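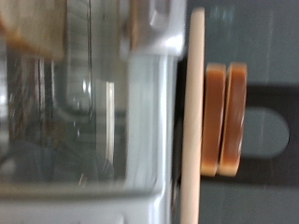
What makes a listener buy a ticket for a second night of the same concert run? In our survey, the most common reason was the expectation that the set list would change from one night to the next.

## 4. Repeat attendance at the Flovel run

This section reports on repeat attendance during the winter run of the band Sowa at the Flovel, a seated theater in central Brisbridge. The run lasted six weeks and closed in December. The theater holds 700 people when the balcony is open, and the balcony was open for every date studied. Tickets were sold through Grastis, which also runs the theater's mailing list. Grastis provided order records with names and addresses removed, so that orders placed by the same account could be linked without the buyer being known to us.

We define a repeat attendee as a person who entered the theater on two or more separate nights. Order records alone do not show this. A single account may buy for a family or a group of friends, and a ticket may change hands several times before the doors open. For this reason the order records were paired with a short paper survey handed out in the lobby before the show and collected at the exits. We received 300 usable forms. Forms with no answer to the attendance question were set aside and are not part of that number.

Repeat attendees differed from first-time attendees in three respects. They lived closer to the theater, they bought earlier, and they were more likely to have come alone at least once. Age made little difference, which is at odds with the earlier view that multiple-night attendance is mainly a habit of younger fans. Distance had the clearest effect. Among people who had to stay overnight in Brisbridge, a second visit was nearly always planned for the night after the first, on the same trip. Among local residents the visits were spread across the run, and the second ticket was often bought only after the first show.

**Figure 1.** Dish rack with a draped cloth.

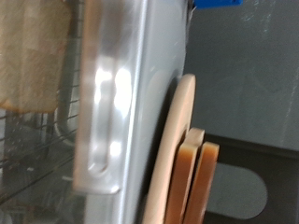
Did the price of the first ticket affect the choice to return? The effect was weak, and it disappeared among buyers who lived in Brisbridge.

Price deserves further comment, as it is the factor that venue managers most often raise. Seats at the Flovel were sold in bands, with the front rows costing the most. Buyers in the front rows returned slightly more often than those in the balcony. When they did return, however, they tended to choose a cheaper seat. Several wrote on the form that they wanted one night close to the stage and another where they could hear the full mix. Balcony buyers who returned usually stayed in the balcony. We found no sign that a discount offer to past buyers, sent once by mail in the middle of the run, changed these patterns – although the offer was small and covered only Tuesday shows.

The set list was the reason given most often on the forms. Sowa kept a fixed opening and a fixed closing song, and changed a block in the middle of the show. Lists of the songs played were shared online by fans, usually before midnight, and many respondents said they had read these before buying again. Some were waiting for a certain song. Others said that the songs mattered less to them than the talk between songs, which also varied. A smaller group gave social reasons, such as bringing a friend who had missed the first night.

Two limits should be kept in mind. The survey was filled in by people who were willing to stop in a crowded lobby, and such people may be more devoted than the average ticket holder. It is also possible that some respondents filled in a form on more than one night, even though the front page asked them not to. We compared handwriting and seat numbers where the form allowed it and removed the clear cases.

The findings apply to a seated theater and to one act with a settled local following. A standing venue, or a run by a performer who plays the same show each night, may produce a different picture. Section 5 turns to the resale of tickets during the same run and asks how far late resale made a second visit possible.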